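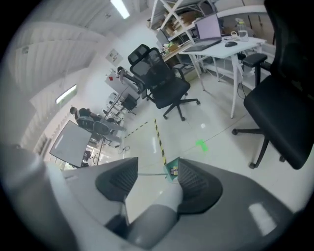 The planner had been called Brerum since November, and on its 411th run it finally asked for the broom.

I was so happy I nearly knocked over my chair! For weeks it had treated every cleanup job as a puzzle about the dustpan. Dustpan first, always, then a long pause while the search tree swelled past 2000 branches and the log filled up with tiny doubts. Could the dustpan go to the dirt? Could the dirt be talked into moving? 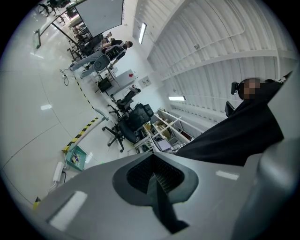
So I had rewritten the cost function on the train to Öztürkmen, with my laptop on my knees, and gave a small reward to any plan that used both hands. Small! Just enough to tip it. When I loaded our recordings that night, the tree shrank to 566 branches, then 100, and a line came up in the console:

left: wait. right: broom.

I read it out loud. Someone across the room said, "Wait for what?" and I had no idea, so we opened the trace together and there it was, lovely and plain. The left hand was waiting for the pose estimate to settle. Brerum had worked out that it couldn't trust where the handle was until the tracker agreed with itself for a few frames, and it was willing to hold still until then.
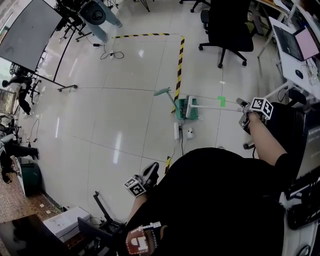 FICTION / SHORT SHORTS

We ran it again with the lights changed. It waited longer. I kept grinning at the screen, and somebody put the kettle on, and I typed a new goal into the box, a harder one, with the bin in it.

left: wait, it said. right: wait.

We pulled up our chairs and waited too.

14 comments | 37 shares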